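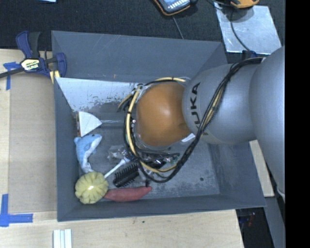
Thursday, the back room at Sodov

Up at seven with a stiff neck. Viera had already messaged twice about the running order and once about the van. I wrote back after coffee and said yes to all three, then had to ask her what the third one was.

The compilation is nearly there. We have 25 tracks in the folder and room for 18 if it is going to work as one continuous mix. I spent the morning going through them in order with a notepad. The first seven are easy. They are all slow and warm, most of them under 118, and they run into each other without much help from me. After that it gets harder. The Ratitent track is the one everybody asks for when I play it out, but it starts with a long section of nothing but hats and it stops the mix dead wherever I put it. I tried it at nine, then at eleven, then straight after the Triệu remix. Eleven is the least bad. I may ask them for a version with a shorter intro, though they took a month over the last thing I asked for.

Cut two of my own tracks. One of them I still like. The other I had only kept in because it was finished.

Lunch was bread and the end of the soup.

Hannelore rang at half past one about the mastering. She can do it next week if I send everything by Monday night, with the mix as a single file and the tracks separately as well. She doesn't want anything louder than last time. I told her the levels would be lower and she said that was what I told her last time. She also said the kick on the Hemitz edit was too long and was sitting on top of the bass. I had heard it as well and had been hoping it was my speakers. Fixed it after she rang off, which took 40 minutes and should have taken five. I had the wrong version of the project open and did most of the work before noticing.

Price is the same as before. Paid half up front.

Afternoon

Walked to the post office with the last of the records from the summer EP. One to Leeds, one to Ghent, one to a man in Aberdeen who has bought everything on the label and always asks for no sticker on the sleeve. I forgot about the sticker and had to open the parcel again at the counter. That leaves 30 copies in the cupboard. I'd like to keep a few back, so I'll take the listing down when it gets to ten.

It rained on the way home. Bought batteries, milk and a new lead for the left deck. The old one crackles if you so much as look at it, and it went completely quiet in the middle of the warm-up set on Saturday. Luckily there were only a dozen people in by then and most of them were at the bar.

Tried the mix again from the top with the new order. The change from six to seven is good now. Twelve into thirteen is in the wrong key and I don't know why I thought otherwise yesterday. Swapped thirteen and fifteen, which helped that one and spoiled the next. Left it.

Evening

Viera came over at 7 with the artwork. There are two versions, one in dark green and one in a sort of washed-out pink. I prefer the green. She prefers the pink and has better judgement than me about these things, so it will probably be the pink. The lettering is bigger than on the last one, and you can read it on a phone. The names on the back need checking. She had left the accents off Triệu, and she was cross with herself about it, given how often people do the same with Vlček.

We talked about the launch party. The basement is free on the date we want, but they have put the hire up again and they want us to use their door staff. Viera thinks we should do it upstairs in the bar with no entry fee and finish at midnight. I would like a proper late one. We worked out what we would need to take on the door for the basement and it came out higher than I expected. I said I'd think about it over the weekend. She plays first either way, and I'll do the last two hours.

She left at ten. I listened to the whole thing once more on headphones, lying on the floor with the lights off, and didn't write anything down until the end. Notes: track four is too long by a minute. The vocal on eight is too quiet. The ending is fine.

To do tomorrow: send Hannelore the new Hemitz edit, email Ratitent about the intro, ring the basement and ask if they'd take less for a Sunday, return the ladder.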